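Category: Planning & Budgeting / Bench Automation

How to Budget a Tabletop Arm Cell for a Single Changeover Task

Most overruns on a first arm purchase come from lines that were never written down, so the worksheet comes before the quotes. The task used throughout is a paper towel changeover: take the spent core off an upright holder, put it in a tray, and leave the dowel clear for a full roll. It needs one arm, one gripper, a table and a fixed set of parts.

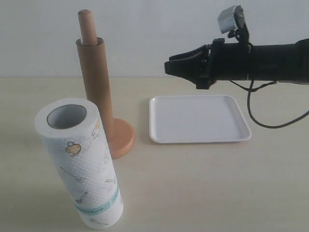

Anežka Procházka

Step 1. Write the task as a list of moves

Do this before opening a catalog. For the changeover the list reads: approach the core, close on it, lift it clear of the dowel, carry it to the tray, lower it, release, retreat. Each move puts a demand on the equipment. The lift sets the vertical travel. The carry sets the reach. The approach sets how much free space the fingers need around the part.

Mark every move where two parts touch. A core riding up a dowel is one of these, and it will take more setup time than the carry. Budget the hours accordingly.

Step 2. Measure the working height

Vertical travel is the number buyers get wrong most often. The gripper has to rise by the full length of the dowel, plus the length of core hanging below the fingers, plus a margin. If the fingers close low on the core, less of it hangs below them and the required lift drops, but a tall core held low can tip against the dowel. Work out both cases and buy for the larger one.
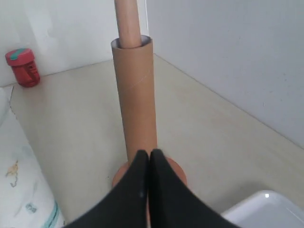 Fingertips in front of the holder base, dowel inside the core.

Check the base as well. A round base is wider than the core it carries, and it limits how low the fingers can go. Put the holder, the tray and any full roll on the table at their real spacing, then measure from the planned arm mount to the farthest one. Quote requests should carry that distance and the lift as two separate figures.

Step 3. Price the gripper as its own line

Cardboard crushes. A gripper sized for metal parts may have no usable setting at the low end, so ask each vendor for the minimum closing force as well as the maximum. Koubek and Prollent both list it on the quote if asked; Tustden supplied it for us only after a second request, in October.

Two-finger grippers are enough for cores and similar tubes. Allow for one spare set of fingers in the first order. In our Elbridge budget the gripper line was 2,000 and the wrist camera with bracket and cable was 1,000, both in dollars and both before tax. Leave cable out of the camera line only if the arm already routes it.

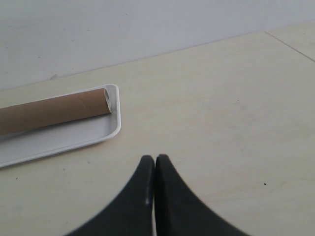 Trays and fixtures belong in the budget too, even when they cost very little. A shallow tray with a low rim lets the fingers come in at an angle, and a deep bin does not. Buy the tray before the arm trials and keep buying the same one, as a change in rim height means teaching the release again.

Allow for table surface beyond the parts themselves. The arm needs somewhere to retreat to after a release, and a crowded table turns into extra programming time.

Step 4. Run a trial with your own parts

Ask for a loan unit or a bench trial and supply the cores yourself. Vendor samples tend to be stiffer. Include creased ones — they are normal stock and the gripper will meet them. Kamil Hrubý, who ran our trials, kept a short sheet with these headings:

- part and condition
- grip height on the part
- closing force setting
- result on release

Plan for 12 working days between delivery of the loan unit and a decision. A shorter trial is possible if the mounting plate is already drilled.
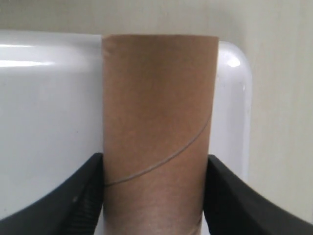

Step 5. Add the lines that are not hardware

Setup labor, operator training, a risk assessment and a service agreement all go on the same sheet as the arm. Get 2 quotes for the service agreement and compare response times, not only price. Enter spare cables under maintenance and review that line after the first year of use.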